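Torkcombe Vapour Supplies
Work with us

Bench technician and customer help (part time, with room to grow)

We're looking for someone who likes taking small things apart and putting them back together, and who doesn't mind explaining for the fifth time in a morning why a new coil needs to sit in liquid before anyone fires it. If you have ever fixed a friend's leaking tank at a barbecue and enjoyed yourself doing it, please keep reading!

Torkcombe is a vape shop and repair bench with an online store out the back. We sell to adults only, we stock what the rules let us stock, and we spend a lot more time on repairs and advice than most shops our size. The online catalogue now runs to 2,752 lines, counting every coil, seal, glass and drip tip separately, and a good part of this job is knowing your way around them. You don't have to know them on day one. I've been here for years and I still have to look up which o-ring fits the older Zürcher tanks.

What you'll be doing

Mornings are mostly the bench. Customers drop off or post in devices that have stopped firing, started leaking, or taste like burnt toast, and we work out what's wrong. Very often it's a coil in crooked or a seal that got pinched. Sometimes it's a 510 pin that has been pushed down too far, and now and then it's a proper board fault, in which case we tell the customer and don't charge them for looking. You'll write up each job on a card: what came in, what you found, what you did, what it's reading in ohms on the way out. Please have handwriting that other people can read. Mine is terrible and I get told about it.

Afternoons are a mix of packing online orders, answering emails and looking after the counter. The emails are the bit I think the right person will really love. People write in with lovely long questions about whether a mesh head will suit the way they like to draw, or why their mod keeps saying "check atomizer", and you get to work it through with them. We answer every email with a real reply, written by the person who read it, with their name at the bottom.

You'll also help with our compatibility pages. When a new coil family comes in (the Atus heads are next, and there are 11 of them, bless us), we sit down with the tanks we stock and check the fit by hand before anything goes on the website. Then we write the page in plain language: which tanks it goes in, the wattage printed on the head, what sort of liquid it copes with, what it doesn't. If we haven't tried it, the page says so.

What we'd like you to bring

You need to be of legal age to sell these products where we are, and we'll check. You need steady hands and decent eyesight, with or without glasses. You need to be comfortable telling a customer that the cheaper thing will do the job, and equally comfortable telling someone who doesn't vape or smoke that we'd sooner they didn't start on our account.

Some battery sense is a must. You should already know why we won't sell a loose 18650 without a case, and why a torn wrap means the cell comes off the shelf or out of the customer's device straight away. If you're a bit rusty on Ohm's law that's fine, we can go over it together. If you've never met it, we can still talk, but be ready to learn it properly in your first fortnight.

You don't need to vape yourself. Grigore Marinescu has run the bench for longer than anyone, and he gave up the lot ages ago and still knows more about airflow than the rest of us put together. You don't need shop experience either, though it helps at the counter when things get busy.

Things that would make us extra happy: soldering, a second language, having worked with postal returns, knowing how to edit a web page without breaking it, being able to lift a full carton of bottles off the bottom shelf.

Who you'll be working with

It's a small crew. Grigore has the bench. Nia Maddocks handles the online store, the stock system and the supplier emails, and she'll be the one teaching you how orders move through the building. Damian Kuster is on the counter most days and does the display cases. I'm Anong, I manage the shop, and I fill in wherever there's a hole. We have lunch together when we can, and there's a kettle, a decent toaster and an ongoing argument about the radio.

Hours and pay

The job starts at 22 hours a week over four days. The bench opens at 9 and we finish by 5.30. We'd expect to offer more hours by June if you want them, when the repair work picks up and Damian goes on parental leave. Nothing's forced, so if 22 hours is what suits your life, you can stay on 22 hours.

Pay is hourly, above the award, and paid every fortnight. I'll tell you the exact rate in my first email back to you, before you've given up any time for an interview. You get a staff discount, a tool roll that you keep, and a $445 training allowance each year. Last year one of us spent it on an electronics night class and another did first aid and a customer writing course. Tell us what you'd like to learn and chances are we'll say yes.

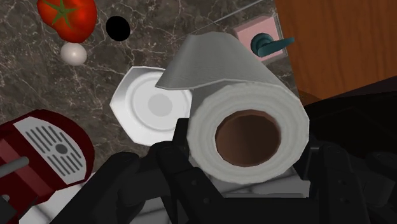 The bench itself is by the back window, with good light, an extractor fan and a proper adjustable chair. There's an Ellari resistance meter at each station, plus calipers, a magnifier lamp, ceramic tweezers and more cotton than you could get through in a lifetime. We clean down at the end of every day, tools included, and nicotine liquid is only handled with gloves on. We take that one seriously. There's a sink right beside the bench and a spill kit under it, and you'll be shown both before you're shown anything else.

The building is all on one level, with a ramp at the side door. The counter is a bit high for anyone working seated, so let us know if that matters to you and we'll sort out the lower desk. There's bike parking in the yard and the bus stops practically outside.

How to apply

Send us an email with the word "bench" in the subject line. We don't need a formal cover letter. Please tell us:

What you've been doing lately, paid or unpaid
Something you've repaired, and how you worked out what was wrong with it
Which days you can't work
How you'd answer this customer: "I put a new coil in and it tastes burnt already. Are these dodgy?"

That last one has plenty of good answers, so don't fret over it. A paragraph is heaps. We want to see how you talk to people and what you'd ask them first.

Attach a résumé if you have one. If you don't, a list of past jobs in the email is perfectly all right. Applications close on September 26, 2021, and everyone who writes will get a reply, including the people we can't take on this time.

If we'd like to meet you, there are 2 steps. The first is a phone chat with me, twenty minutes or so, mostly so you can ask questions. The second is a paid half day at the shop, where you'll sit with Grigore and rebuild a tank or two, have a go at an email with Nia, and meet whoever else is in. Wear something you don't mind getting a bit of syrupy liquid on. We try to let people know within a week of their half day.

If you've applied with us before, please do apply again! Mathias Eder, who's leaving us for a full-time electronics apprenticeship (we're thrilled for him and a bit sad for ourselves), missed out the first time he wrote to us and got the job on his second go. It's his spot you'd be filling, and he'll be around for your first two weeks to hand over the job cards and show you where he's hidden the good screwdrivers.

Questions before applying are welcome. Ring the shop and ask for Anong, preferably after 2 when the morning parcels are done, or drop in and have a look at the bench.

Anong Nakpan
Shop manager, Torkcombe Vapour Supplies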